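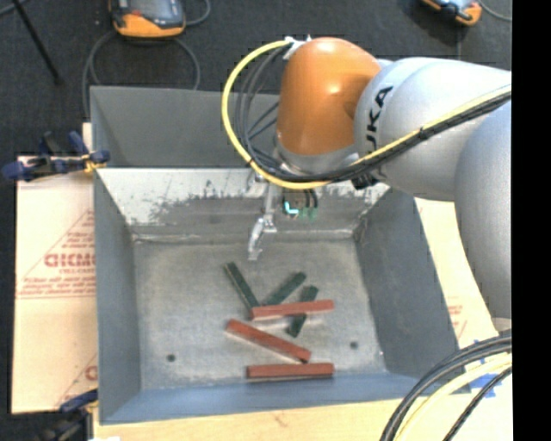 Workshop tips for trying out grippers (the cheap version)

I've been swapping grippers on and off arms for long enough that I keep giving the same advice over and over, so it's going on one page and I can just send people the link. Most of it is about bin picking with plain blocks, which is how I like to start with anything new. Some of it you'll already know. Skip around!

Start with dull parts

Everybody wants to throw the real product in the bin on day one. Don't. Cut some long skinny blocks, all the same size, and paint them in two colors. I like dark green and a reddish brown, three of each, since that's what we had left over in the paint cupboard. Two colors make it so much easier to talk about what went wrong ("it went for the green one under the red one") and you can see at a glance whether your camera settings treat one color worse than the other. Dark green in a gray bin is a pretty mean test, by the way. If your camera is happy with that, it will be happy with most things.

Let the blocks cross over each other. A neat row tells you very little. What you want is one block lying over another, one close to the front wall where the finger has hardly any room, and a couple at angles with their ends nearly touching. Tip them in from a cup and leave them how they land.

Clamp the bin

I don't care how heavy the bin is. A finger that comes down a little too low will shove it, and then every pick after that is off and you'll spend the afternoon blaming the camera. Ordinary bar or spring clamps from the hardware store are fine. Put them on the side away from the arm, with the handles pointing out, and then run the arm slowly through its whole path once before you trust it. Roxana Stanciu caught a handle with the wrist doing a big sideways move and we had to redo the whole tool setup. She now puts tape on the floor where handles are allowed to point, and I've copied her.

Put something under everything

Old cardboard or a sheet of board under and beside the bin saves the table, and you can draw on it. I trace the bin in marker so I can put it back in the same spot after cleaning. Printed packaging works as well as plain, but keep the printed side out of the camera's view if you can. Big letters next to the bin once gave me a lovely, very confident pick on a capital R.

Cables, cables, cables

This is the one I nag about most. Leave a loop at the wrist, bigger than looks right. Then turn the last joint all the way one way and all the way the other, by hand on the pendant, and watch the loop the entire time – not the screen, the loop. If it goes tight anywhere, let out more. Small ties every hand's width or so keep a bundle together, and I leave them a touch slack so the cables can slide. Don't tie anything down right at the connector, leave it a bit of free cable to bend in.

A bright cable is worth having too. Yellow shows up against a gray arm even in a bad phone video, and you will end up watching a lot of bad phone video. And tape down whatever lies on the bench. Blue painter's tape comes off clean, the silver stuff doesn't.

Fingers or suction?

For long thin blocks I go with fingers, nearly every time. Suction is quicker when the top face is flat and clear, but a block that's tilted up on its neighbor gives the cup a bad angle and it peels off halfway up. Slim fingers can get down into the gap. The downside is that slim fingers bend! We had two pairs in here from Trirmont in May, a thin pair and a chunky pair, and the thin ones reached nearly everything but needed straightening before the week was out. The chunky ones survived me completely and couldn't get at anything near a wall.

If you can only buy one pair, buy the thin ones and order spare tips at the same time.

How many tries is enough?

Do 50 picks per gripper before you form an opinion, and write down each one as it happens. Ten is nothing. I had a gripper get the first ten perfectly and finish on 37 out of 50, and if I'd stopped for coffee at the right moment I would have told everyone it was wonderful. Bogdan Bucur likes to run 1000, overnight, with a box that dumps the blocks back in. Good for him, but you need a bin reset you trust and I don't have one.

Same light for every gripper, please. Close the blinds or do them all after dark. A worn metal bin with a shiny back wall will throw reflections that move as the sun does, and you'll end up comparing the morning gripper with the afternoon gripper. If the shine is really bad, a quick coat of matte gray primer helps (let it cure properly, Rodica Enache still has a block with a stripe down it).

Bits and pieces

Write the tool length on a strip of tape and stick it to the gripper. You will lose the notebook.

Park the pendant where you can grab it without walking around the arm, and hang its cable or coil it out of the way of your feet.

Set the lowest height by hand with a scrap of card under the fingertip. When the card just drags, add a little and save that.

A strip of masking tape on the inside of each fingertip gives you extra grip on painted blocks. Change it when it goes shiny.

If picks get worse through the day, check the finger screws before you touch any settings.

Valentin Căpraru asked if the same setup works with round stock. Sort of – it rolls, so put a thin rubber mat in the bin and expect to redo your heights. I'm trying dowels next and will add them to this page when I've got numbers.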